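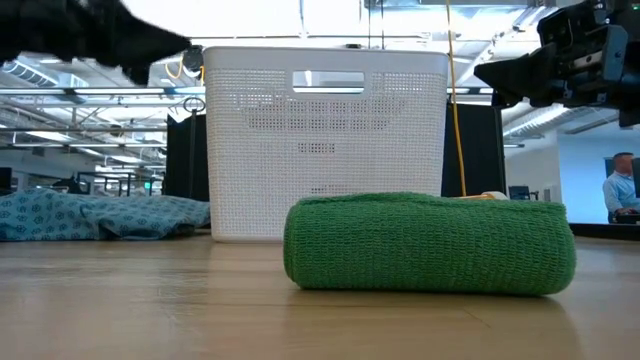 Jutness Group, Manipulation and Learning: members' blogs

I have spent most of the winter teaching a computer to put laundry in a basket, a skill my mother failed to teach me in eighteen years. The computer is ahead of where I was at twelve.

The method is plain imitation. A person drives the two arms through the job, we record everything the arms did and everything the cameras saw, and a network learns to guess the next bit of movement from the last bit of picture. We had 880 recordings by the time we froze the set. Rhonda Carrier wanted 1367, a number she got from a power calculation I still don't follow, and which I suspect her of choosing because it sounded calculated.

What I wanted to know was whether the wrist cameras earn their keep. They're a pain to mount and the cables snag. So I trained one policy with every view and one with the fixed view only, and gave each 40 tries on cloth it hadn't met. The fixed-view policy managed five. It would sail over to a rolled towel, close its fingers a little above it and carry off a generous helping of air, which it then released over the basket with great care. The one with wrist views did well enough that I went back and checked I hadn't swapped the labels.

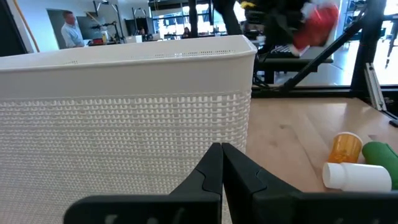 Depth near the fingers is where the fixed view goes wrong, I think, and the basket makes it worse. From the fixed camera the basket is far off and the policy has to guess how far off it is. At the wrist, the basket wall fills a great chunk of the picture, all those rows of little openings, and they spread apart as the camera closes in, so the network gets a sort of ruler for nothing. Dela Odoi's objection is that it may have learned this one weave and would be lost in front of a smooth bucket. I said that was unlikely. Then I tried blurring the basket wall in the test images and the reaching got noticeably sloppier, so Dela is owed a coffee and I owe the Jimgate draft a new paragraph.

Next job is a second basket, as ugly and featureless as the shops can supply. Rhonda has asked for more recordings as well.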